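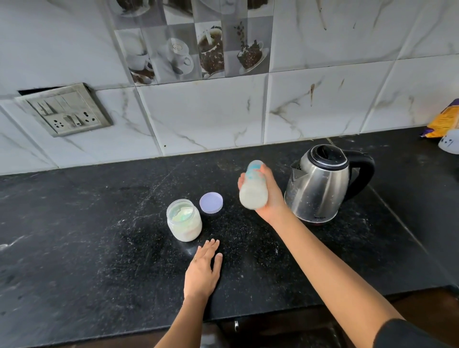

mapleporch: I'm trying to get back into running in the evenings after a long break, and I can't work out how to make it stick. Before the baby I ran the Gilier Loop most nights after work, out past the old feed store and back along the creek, and I never had to talk myself into it. I just went. Now my whole evening hangs on the feeding schedule. By the time I've got the jar open and the scoop dug out of the powder and I'm standing at the counter with a bottle in my hand, the light is going outside and I can feel the run slipping away from me again. My husband is very good about taking over when he gets home (he's the one who keeps telling me to go!), so it isn't that I'm stuck in the house. I have the time, more or less. What I don't have is whatever used to push me out the door.

I should say that my doctor has cleared me to run, so I'm all set there. I did go out twice last week. The first time I tried to do the whole loop like I used to and ended up walking home from the bridge feeling pretty sorry for myself. The second time I did less and felt better but I kept comparing it to the old days the entire way. A friend talked me into signing up for the Ikelwood 5K in the spring, and I'd like to run it without embarrassing myself, but mostly I would like to enjoy this again. Did any of you come back after a long time away? How did you build up, and is it better to stay on a route you know or pick a brand new one? Also, my shoes are from before I was pregnant and they feel tight now. Is that in my head?

ridgeroad_runner: First off, congratulations on the little one, and two times in one week is a really good start, so please don't be sorry for yourself on that bridge. I've walked home from plenty of bridges.

I took a long break myself when my kids were small and then another when I moved out this way, and both times I made the same mistake you did, which was going out and trying to run the run I remembered. Your legs don't know what you used to do. What finally got me going was setting a timer for 20 minutes and telling myself I could do anything I liked inside of it as long as I was outdoors and moving. Some nights I jogged to the end of Edwards Road and walked back. Some nights I walked the whole thing and looked at people's gardens. I stuck with the timer all through that first fall, even when I felt like doing more, and by the time it got cold I had stopped bargaining with myself on the porch every evening.

When you do start running more of it, go slow enough that you could hold a conversation. I talk to myself out loud to check, and the neighbors have gotten used to it. If you can get out 3 times a week that's plenty, and I would put a day off between them. If a night falls apart because of the baby, let it go and don't try to squeeze in a double the next day to make up for it.

About the route, I would change it, at least for now. I know people will disagree with me on this, and I'm sentimental about my own roads too. But if you run the Gilier Loop you're going to pass every spot where you used to be faster, and you've already told us you spent the whole run comparing. Go somewhere you have no history with. When I moved I didn't have any choice about it, and I remember how nice it was to come around a bend without knowing what was there. I saw a fox that first month, just sitting in the ditch like it was waiting on a bus. You can always come back to the creek once you're feeling strong, and I bet it will be a lovely evening when you do.

One more thing, get your clothes on early. I change as soon as I come in from work and then cook supper in my running tights. It's hard to sit down for the night once you're dressed for it.

tk_in_ikelwood: The shoes are not in your head. Lots of people go up a size after having a baby. My sister went up half a size and never went back down. Get measured at Kulovero downtown, go late in the day when your feet are a little swollen, and bring the socks you run in. They let you jog up and down the sidewalk.

The 5K is flat except for the hill by the school and plenty of people walk that part. You'll be fine.

oatsandmiles: I'm going to disagree with ridgeroad a little bit on the route. I like a road I know, especially when it's getting dark, because I know where the bad pavement is and which dog is behind a fence and which one isn't. If you do go out near dusk, wear something bright and a little clip light, wherever you end up. The creek side of the loop gets dark early under those trees, so what about running it backwards? It's the same path but the views are all different and you can't compare your times to anything. You'd also hit the creek first while there's still light.

I don't have kids so I can't help with the feeding schedule part. Could you go in the mornings instead? I never thought I'd be a morning person but I've been out before breakfast every Wednesday since last summer and I kind of love it now, though I do complain the whole way down the driveway.

Come back and tell us how the 5K goes! I'll be there too, somewhere near the back, in a very old orange hat.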